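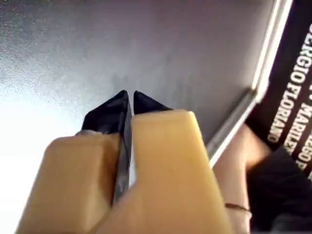 Refilwe Mokgethi
30 December 2020
Everyone who sells gray work surfaces says the same thing: gray doesn't show dirt. I've lived with one since January and I'd like a word.

Gray doesn't show dust. I'll give them that. It doesn't show flour much either. What it shows is smudges, the kind you only catch when the light comes in low, and then you can't stop seeing them.

The brochure (yes, I kept it) calls the finish "forgiving." Forgiving of what? It has a fine speckle all over, and the idea is that your eye reads every mark as part of the pattern. My eye does not do this.

What the speckle does do is hide crumbs until you put your sleeve in them.

Anyway. I was told I was cleaning it wrong, so I spent part of the holidays testing what people told me to use. Same surface, same cloth, one end to the other with masking tape between the patches. I know this is not science. Neither is the stuff printed on the bottles.

Patch one: warm water and a drop of dish soap, then a dry cloth. Looked fine. Looked fine the next morning too.

Patch two: Bivex, the one with the blue trigger. Smells like a dentist's office. Shiny for an hour and then a haze you could write your name in. The label says "streak free on all modern surfaces." I would like to know which surfaces they think are modern.

Patch three: Fasidari stone and composite polish. My surface may be neither of those things, the paperwork says "engineered" and leaves it there. Left it five minutes like it says. Came up darker than the rest, and it's still darker. Great.

Patch four: vinegar and water. Several people have already told me never to do this and several others swear by it. I did it once on the end by the wall. No harm that I can see, no improvement that I can see.

Patch five was nothing at all. I wiped it with a dry cloth and walked away. By dinner I could not tell it from patch one, and I'm the one who put the tape down.

So I wrote to Kurup, where we bought the thing, and asked what they recommend. They recommend the Kurup Surface Care Kit. It is $65. It contains a spray, a cloth and a smaller cloth.

I asked what's in the spray. They said it was "specially balanced." Asked again, balanced how? Haven't heard back -- it's the holidays, I'll be fair about that.

There is also a resealing visit for $183. I asked whether the surface was sealed in the first place. The man on the phone said he'd have to check. You'd think that would come up before the price.

Kumaresan Pisharody has the same gray in his workshop, bought a year before mine, and he scrubs his with the rough side of a sponge. I expected to find it ruined. It looks like mine. He asked me what I'd been spending money on.

A few of you are asking about the Inel cloths. I have two. They're good cloths. I don't believe the part about never needing a cleaner, I tried one on dried tea and just moved the tea around until I gave in and wet it.

To the person who said darker marks are "character": they're finger grease. I watched them arrive.

Would I buy gray again? Probably, it was the cheapest one in the store and I like the color in the mornings. I just wouldn't pay extra for "low maintenance" as if that was a feature somebody built into it.

Going with soap and water, then dry it. If anyone knows how to get Fasidari back OFF a surface, please reply, I have a dark patch the size of a baking tray and people coming over tomorrow.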